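Grinmont Clothing Swap Comes Back Bigger, and Folding Night Is Half the Fun

August 2023

The Grinmont clothing swap is back, and if the first one in March was a nice surprise, this one looks like a proper event. The hall at Unham Street has been booked for a full day, there are enough tables to run down both walls, and the sign-up sheet for households bringing clothes closed at 58. Last time it was 30!

For anyone who missed it in March, the swap works on tokens. You bring clean, wearable clothes, you get one token per piece, and you spend the tokens on anything that catches your eye. No money changes hands at the tables. Kids' clothes go two for a token, coats cost two tokens each, and anything left at closing goes to the Katiyar Center's free rail, where it will be picked over happily for weeks.

Sushil Chaudhary started the swap after clearing out a spare room and finding he had four good winter jackets and nobody in the house they fit. He put a note up at the Heto Bakery asking whether other people had the same problem. They did. By the end of that first day in March, 300 pieces had found new closets, including a wedding suit, a full set of scout shirts and a yellow raincoat that two sisters from Mill Lane are now sharing on some kind of rota.

"I thought we'd get a few bags and be home by lunch," Chaudhary said. "We were still sweeping up at six, and people were standing outside trying on shoes."

The big change this time is folding. In March most clothes came in tied-up trash bags and were tipped straight onto the tables. By the second hour it was hard to tell a skirt from a pillowcase, and a lot of lovely things sat at the bottom of the heap all day. So this summer the swap has been running folding nights, where people get together at someone's house with a pile of clothes and whatever flat surface is going. Beds have won out over tables. They are the right height if you kneel, they are wide, and nothing slides off.

Three folding nights have been held so far, and they have turned into something people look forward to. There is tea, there is usually cake from Heto (the cardamom one goes first), and there is a great deal of "oh, who's giving THAT away?" At the last one, 49 pieces were folded and labeled before the pot needed refilling.

The method is simple. Lay the piece face down and smooth it from the middle outward. Bring the sides in, tuck the sleeves flat behind, then fold up from the hem so the collar ends up at the top, facing out. The collar and a good stretch of the print are what shoppers look at first, so those are what should show. Jeans and trousers are folded lengthwise and then in thirds. Knits are always folded and never go on hangers, and there has been some lively talk about whether linen should be rolled. The rollers have not won anyone over yet, but they are still trying.

Prints are the real joy of this batch. March was heavy on navy sweaters and gray sweatshirts, all useful and all taken. The summer bags have brought checks, stripes, big tropical leaves and more flowers than anyone expected. The strongest colors will get a table of their own near the door, where they can pull people in from the sidewalk. One piece likely to go fast is orange with big dark flowers and curling vines all over it, and a ruffled brown collar that stands up a little even when folded.

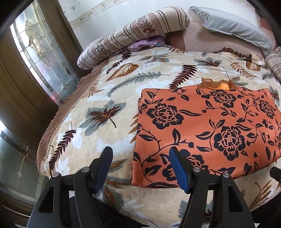 What to bring, and when

Drop-off opens at eight in the morning on swap day and the doors open to everyone at ten. If you can, bring your clothes already folded, in a box or a flat-bottomed shopping bag. Pieces that arrive folded go straight to the tables, so they get the whole day to be found.

Please check pockets. March produced a house key, two library cards and a very old peppermint.

Sizes matter more than brands. A strip of masking tape with the size written on it, stuck to the top fold, saves a lot of unfolding and refolding later. Tape and markers will be at the door for anyone who needs them. Shoes should be tied or clipped together in pairs. Bedding and towels are welcome this time too, and will be on the stage.

Not accepted: underwear, single socks, anything with a broken zipper that you were planning to fix someday. There will be a mending corner with two sewing machines for loose buttons and dropped hems, and the people running it are glad to show you how it's done if you'd like to have a go yourself.

There is one more folding night before the swap, starting at seven. Newcomers are very welcome and no skill is needed. Leave your name at the Heto counter and they will pass on the address. Bring a bag of clothes if you have one, and a cushion for your knees.

Chaudhary says he has already picked out what he is giving up this time, including the last of the four jackets. He hopes to go home with shirts. "Loud ones," he said. "I've been looking at those prints all month."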